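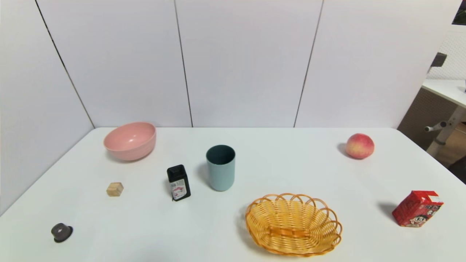 Chapter 7
Household Goods and the Growth of Retail Trade

Before the railroad reached Prernholm, most families in the district owned few manufactured goods. Bowls, spoons, and storage boxes were made at home or bought from a local craftsman, and they were expected to last for many years. A household inventory from the period might fill less than a page. Within two generations the same inventory would run to several pages, and most of the items on it would have been purchased from a store.

This chapter examines how that change took place. It follows the movement of goods from the workshops of Zirnport to the shops of the inland towns, and it considers what families gave up in order to buy them. Section 7.1 deals with transport and prices. Section 7.2 turns to the general store and the use of credit. Section 7.3 looks at the kitchen, where new products were adopted earliest.
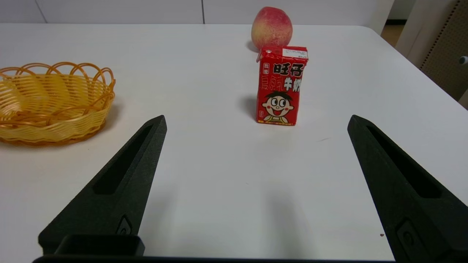 Figure 7.1 A white tabletop with paneled cabinet doors along the wall behind it.

7.1 Transport and Prices

The Kuster line opened to freight in February and carried 504 tons of goods in its first season. Shipping costs fell quickly. A crate of kitchenware that had once traveled by wagon for nine days could now arrive overnight, and merchants passed part of the savings on to their customers. By the end of the decade, the store at Prernholm listed 700 separate articles in its stock book.

Population growth also played a part. The town had 2193 residents when the line opened, and many of the newcomers earned regular wages at the Zerninent mill. Wage earners had less time to make things at home and more cash with which to replace them.

Key Terms
freight rate
store credit
stock book
household inventory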